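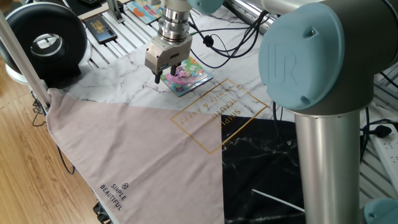 Gripper down at the picture card on the patchwork cloth.

Vullel opens bookings for its Grokstead loan kit

If you've got a robot arm at work that mostly gets dusted, you might like this one. Vullel, the small automation outfit over in Plusa, has started taking bookings for Grokstead, a service I've been nagging them about for months. You keep your own arm, they lend you the software and a box of practice objects, and someone from their team helps you get it picking up flat, fiddly things (the stuff everyone says is easy until they try it).

I went along to have a look in April and ended up staying well past lunch. The practice box is nothing fancy - picture cards, kids' puzzles, cloths in different patterns and colours. I was a bit surprised at first, but it makes sense once you've watched for a while. A flat card on a marble-print cloth is a proper test! There's hardly any height to grab, and the pattern underneath is as busy as the card itself.

The software side is called Herath, and you run it from an ordinary laptop. You show it the object, mark where you'd like the fingers to go, and pick a background from a list of 18. After that it's a lot of goes, small changes, and more goes. I had my first routine saved in around 40 minutes, and I'm not a programmer by any stretch. My favourite bit was the speed slider, which lets you drop the arm to a crawl for the last little stretch before the fingers reach the table. I left it on crawl most of the day.
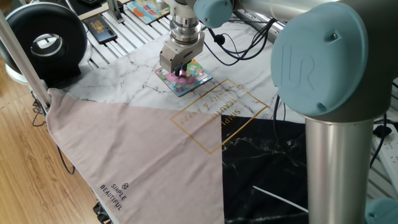
What you get and what it costs

The basic loan is $133 a week, and that covers the Herath licence, the practice box and two video calls with the team. Delivery is extra if you're outside Plusa. You'll need your own arm and gripper, plus a table you don't mind covering in fabric, and they'll send you a checklist before you book so you can see if your gear will work with it. Mine had a question about power outlets that I'd never have thought to ask, and I've since bought a longer extension cord.

A few grumbles. The printed guide is thin, and the section on soft cloth is only a page. Thin flat pieces are still hard going too - the team were upfront with me that a card lying dead flat is the toughest thing in the box, and they suggest starting with something chunkier on your first morning. I'd also love a darker colour scheme for Herath, but that's just me and my tired eyes.

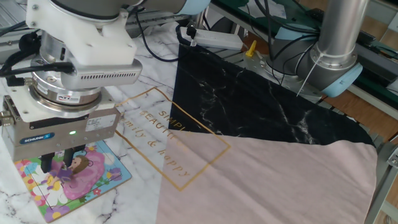

Still, I'd take it over the big training packages I've been quoted for, mostly for the price and the fact you can have it in your own shop with your own people standing around it. The puzzles got everyone chatting when I tried it, including people who usually steer clear of the robot corner altogether.

Bookings are through Vullel's website, with a one-week minimum. They're also working on a second practice box with bottles and lids, and I've already put my name down for that.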